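Search this site Go

Why does food in a can last so long?

October 21, 2020

Open a can of soup in January. It could have been made the winter before. Still fine to eat! Fresh soup on the counter? Bad by tomorrow. So what's going on?

Germs, mostly. Tiny living things, way too small to see. They land on food and eat it before you do – thats what makes it smell bad and go slimy.
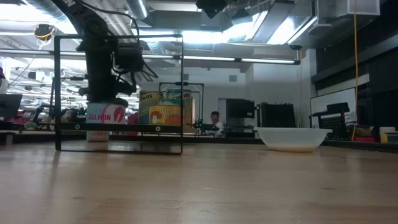

How does a can stop germs?
It shuts them out. The lid is sealed so tight that no air and no new germs can sneak in.

But what about germs already inside? Good question. That's where heat comes in. Food goes in the can. Lid goes on. Then the whole can gets cooked, very hot, for a good long time. Germs can't take it.

At the Kramer cannery in Esley they cook 745 cans in one batch. Big steel cooker, door like a submarine. Kanako Sekiguchi runs it and checks the heat three times every batch. Too cool and germs might live. Too hot and the peas turn to mush
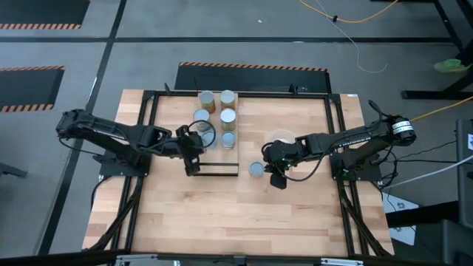
After that, cooling. Cold water, then drying, then labels. Labels go on last becuase paper and hot water don't mix.

Fish, vegetables, fruit – all sorts of food can be canned. Fruit needs less heat, it's sour and germs don't like sour.

One rule. If a can is puffed up or leaking, don't open it and don't taste it. Tell a grown-up.

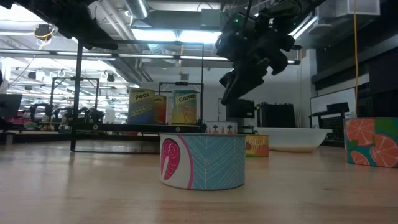

Salmon in a short, wide can.

More from Food Facts
Why do onions make you cry?
5 foods that float
Who invented the can opener?
What makes bread rise?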